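About Us

Wonon is a shared workshop where members build small robots and other automated machines from parts they can buy, print or salvage. We have 160 square meters on the ground floor of a former print shop, 323 people on the member list and four long benches that stay set up all year. We do not sell robots. People come here to build their own, or to help with one of the group projects described further down this page.

How it started

Zorica Omerović and Hildegard Ruppert met while both of them were trying to build a robot arm at home. Zorica had hers on a kitchen counter and had to take it down for every meal. Hildegard had a garage, but no heat in it, and her printed parts kept warping. In January they rented a single room together and put up one bench. The first arm they finished there was called Pridel. It had hobby servos in every joint, it drooped when it was stretched out, and it could move a sponge from one side of the bench to the other if the sponge was placed right. Pridel is on a shelf by the door now and still runs if you are patient with it.

Other people asked to use the bench, and the two of them took over the rest of the floor as the rent allowed.

What we work on

The main group project is Seidel, a tabletop setup for sorting and putting away small household things. Everything on it is meant to be something a member could copy at home. The control code is shared, the printed parts fit on an ordinary printer, and the full parts list has 248 lines, counting every screw size. New members usually begin by rebuilding one joint from that list. It takes an evening or two and teaches you where the cables go, which matters more than people expect.
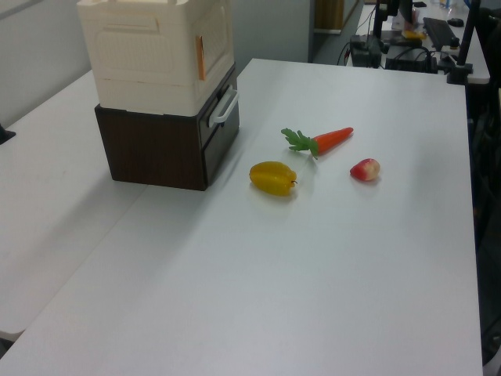
Most of the hard work on Seidel is in picking things up. A cube is easy and a bag of rice is not, so we practice on shapes that sit between the two. Play food is good for this and costs very little. The star fruit has ridges running along its length, so a grip that holds on one side can slip when the fruit is turned, and the carrot has a leafy top that confuses any program expecting a plain cone. Drawers are the next step. A handle like the one on the dark cabinet needs a pull in a straight line, and a small error in the angle is enough to drag the whole cabinet along the table. We spent most of a winter on that one problem, and the notes are in the members' folder for anyone who wants to skip our mistakes.

The second group project is Lekiner, which is smaller. It is a set of scripts for logging what a machine was told to do and what it did, so that you can compare the two afterward. It began as Hildegard's private notebook and spread because everyone needed the same thing. It works with any of the arms built here, including Pridel.

Members also have their own builds. At the moment these include a plant watering rig, a chess board that moves its own pieces, and a machine for sorting buttons by size - that last one has been nearly finished for a long time.
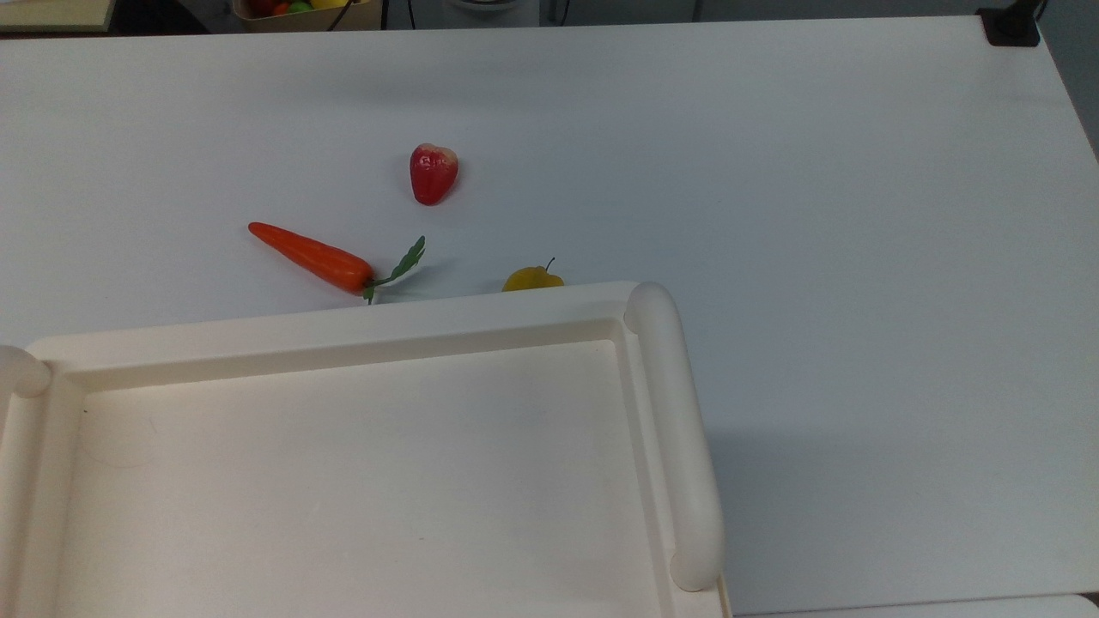

Group projects are run from a shared task list. Anyone can take a task, and whoever takes it writes down what they tried, including the parts that failed. We ask for one page at most. If a task sits untouched for a month it goes back on the list.

How the workshop runs

Members have a key and can come in at any hour. The saws and the drill press are the exception, and need a second person in the building. Clamp your base plates before you power anything on. Label your cables at both ends. Put batteries in the metal cabinet when you leave, even if you are coming back the next day.

Membership is paid monthly and covers power, basic fasteners and use of the printers. Filament is sold at cost from the rack next to the sink. Motors and control boards are your own expense, though there is a box of used ones that people can borrow from for testing.

No background is required. Zorica trained as a bookbinder and Hildegard drove a delivery route for years before either of them soldered anything. Zorica teaches the introductory wiring class and Hildegard handles membership and the keys.

Visiting

You can look around before joining. Write to us first so that somebody is there to let you in, and tell us if you want to bring a project along. The entrance is on the courtyard side, past the bike racks.

Page last updated August 29, 2023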